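Kitchen check before a baking day, with my notes
Mapplebeck Bakes, January list

I run through this every time I'm making protein bars or baked oats to sell at the Mapplebeck table, and people keep asking me for it, so I've typed it up with my scribbles left in. Bláthnaid Gallagher taught me most of it (she did my first inspection and was very kind about the state of my tea towels!).

Fridge temperature, 5 degrees or under
OK. It read 4 on the bottom shelf and 5 in the door, so the egg whites have moved to the bottom. I'd been keeping them in the door for years, oops.

Freezer
OK, but it wants defrosting. The drawer with the frozen berries won't shut without a shove.

Dates on dry goods
Not OK. I found a bag of ground almonds that went over in the autumn and a tub of vanilla whey with no date I could read. Both binned. The Wida oats are fine until spring.

Allergens kept apart
OK. Nuts on the top shelf in lidded tubs, peanut butter with its own spoon, and the spoon has red tape on the handle so I can't kid myself. Labels printed for all 29 bars, with the milk and nuts in bold. I read each label against the recipe card, out loud, like a loon.

Blender
Needs doing. The Ginis one comes apart easily, but there was old oat flour packed under the rubber seal. Soaked it, scrubbed it with a bottle brush and left it to dry in pieces. Check the blade for chips while it's off!

Oven
OK. I set it to 180 and my little hanging thermometer said 17 degrees less, same as last time, so I turn it up and write the real number on the card.

Scales
OK. I put a one-kilo bag of sugar on the Flestus scales and got 1,002 grams, and I'm not going to argue over the weight of a paper bag.
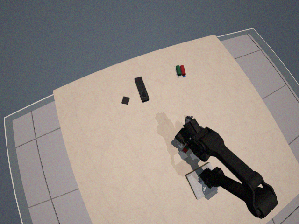

Floor and worktops
Mostly OK. Sweep first, then mop, and do the corners by hand, where the oats go to hide. Grout is what I get picked up on most. With light grey square tiles and darker lines between them, it's very easy to look at the tiles and forget the lines, so I go along those with an old toothbrush. If you've got a big mat down, lift it and clean under it too.

Hands, apron, hair
OK. Rings off, hair up, clean apron on after the bins have gone out.

Still to do: new seal for the blender, defrost the freezer, buy more red tape.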